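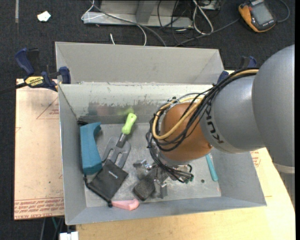 Do I need an expensive gripper to pick up ordinary household things?

For most things in a kitchen drawer or a toolbox, a plain pair of fingers and a decent suction cup will get you most of the way, and the money is better spent on the bin, the clamps and the cable ties.

I get that question more than any other on this page, usually from somebody who has just got hold of a secondhand arm and is looking at gripper catalogs late at night with a cup of tea (I have been that person, and I still have the catalogs). So I thought I'd put down what we've learned in the workshop, in no very strict order, and you can take what suits you.

Start with the bin. A metal bin with straight walls is lovely because it doesn't flex when a finger touches the side, but it will slide on you the first time the arm leans on something. Clamp it. Ordinary bar clamps, the kind with soft pads that you'd use for gluing up a shelf, do the job beautifully, and we put one at each back corner so the front stays clear. If you keep two bins, one behind the other, pull the rims tight together before you clamp. Bare metal floors also shine, and a bright spatula handle can show up a second time as a smudge of color on the wall behind it. Our first camera went for the smudge again and again! Turning the lamp toward the ceiling helped more than any setting did.

Choose your test items for how badly they behave. It's tempting to fill a bin with neat little boxes, and then of course everything works. Try a slotted spatula, a soft pouch with a drawstring, something with a hook on the end, something slim and slippery, and one rough block for the gripper to feel good about. Let them overlap. Farzana Virk, who taught me most of this, likes to tip them in from a shopping bag and leave them however they land, and I've come round to her way.

A slotted spatula is a poor friend to a suction cup, by the way. The air goes straight through the slots. Take it by the handle with fingers, and close slowly, or it will spin around and smack the wall.

Soft pouches are the other way about. Fingers will nearly always get hold of some cloth, and the trouble comes afterward, when the drawstring brings a neighbor along with it. Tuck the string under if you only want to test the grip, and leave it out if you want to test your patience.

Now, the comparison everybody asks for. Last December we ran the Morolon two-finger and the Prondo suction head through the same mixed bin, 355 picks each, same arm, same lamp. The Morolon dropped or missed 17. The Prondo dropped or missed 161, and before you write in, most of those were pouches and slotted things, and on flat boxes it was the quicker of the two by a good margin. I wouldn't call either one bad. Tamás Dudás swears by a combined head with both on it, and if you can stand the extra weight at the wrist, he's probably right.

Mind your cables. Every gripper you add brings another hose and another wire, and they all want to go over the wrist, where they rub and snag. Leave a loose loop at the wrist joint, tie the bundle in two places above it, then walk the arm through its widest turn by hand speed before you let it run. I lost a camera cable by skipping that, and it was the good one.

Keep the handheld controller where you can reach it without leaning over the bin. Ours used to live on the bench and got buried in packing paper. A hook is better.

Don't wipe the bin with anything greasy. Warm water, a drop of dish soap, dry it well, and check the floor for small bits before the next run. If the wall scuffs, let it scuff.

And write things down as you go, even in pencil. My notebook has 3,478 picks in it so far, and the most useful page is still the one where I wrote which fingertips I had on. Raluca Ursu asked me for the rubber we use on those, so I'll dig out the packet and put the thickness up with the next batch of tips.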